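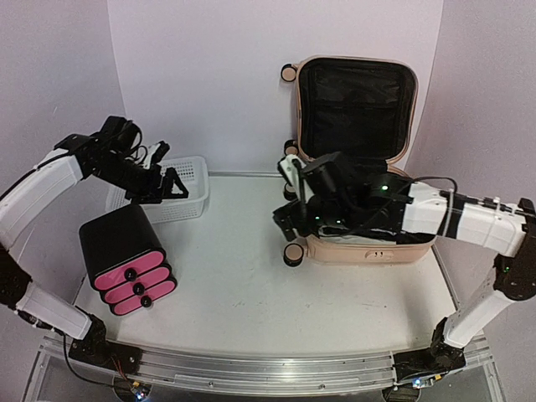
Pink case, open, with the little drawers and the white basket.

Hello all,

Answering the question from the Eranham member, quoted further down. I have the same kind of pale pink hard-shell case, and I went through this before my last stay at Mustgate, so I'll put down what I do and others can correct me.

> Date: Mar 27, 2024
> To: Bemthorpe packing and storage list
>
> I've got a small hard-shell case, and the lid has a mesh pocket that closes with a zipper. I never know what belongs in the pocket and what belongs in the base. If I fill both, the case won't shut without a fight. If I leave the pocket empty, everything in the base gets mixed up by the time I arrive. I keep my socks, chargers and so on in a set of small drawers at home. Is it worth sorting them before they go in, or do you just tip each drawer into the case? I'm away for 4 nights in September and would like to have this settled by then.

On the pocket: flat things only. I put in underwear, a folded shirt, and papers in a plastic sleeve. Anything with a corner or a lump stays out. Chargers in the pocket are what usually stop the lid from closing, in my experience, and they pull on the mesh too.

On the base: shoes first, at the wheel end, because that end is down when the case is standing up. Then trousers and sweaters, then whatever is soft enough to fill the gaps. I lay the case flat on a table with the lid leaning against the wall. Packing on the floor is hard on the back and I end up kneeling on things.

On the drawers: I would sort. My set has three pink drawers with round black knobs, and I take them one at a time. Everything I might want from a drawer goes into the basket first. Then I look at the basket and put back what I don't need, and only the rest goes into the case. It takes me 21 minutes for a short trip, and that includes finding the other sock. When I tipped the drawers straight in, I carried the same dead batteries to Buchanan and home again.

The basket should have holes in the sides, if you are buying one. You can see what is at the bottom without digging. A plain white plastic one is fine. Keep it next to the drawers when you get home as well, and unpack into it – the small things then go back where they came from and don't sit in the case for a month.

For 4 nights I would take 2 pairs of shoes at most and wear one of them on the way.

One question of my own. The latch on my case has gotten stiff. I've tried wiping it out with a dry cloth and that made no difference. Has anyone used pencil graphite on one, and did it mark the clothes?

Regards from Mustgate Road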